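**Gisidari open carton, white, tall side**

Item 436 – sold flat, in bundles of 2

A plain cardboard carton for snack packing, pantry sorting and care parcels. The outside is white and the floor is left as brown corrugated board. The sides are tall enough that tubes and slim sticks can stand upright along the wall while bars and packets lie flat in the middle.

- Colour: white sides, brown floor
- Weight of one carton: 114 g
- Folds by hand, no tape needed for light goods
- Goes in the recycling bin with other cardboard

Put soft items such as buns and pastries in last, on top of the bars. Not suited to wet or unwrapped food.

Cartons ordered from Erkico before the end of July ship at the flat parcel rate – full pallets of 1095 are quoted separately.
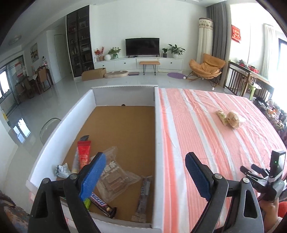
Item 436 part-filled with wrapped snacks, bread and pastry still on the table.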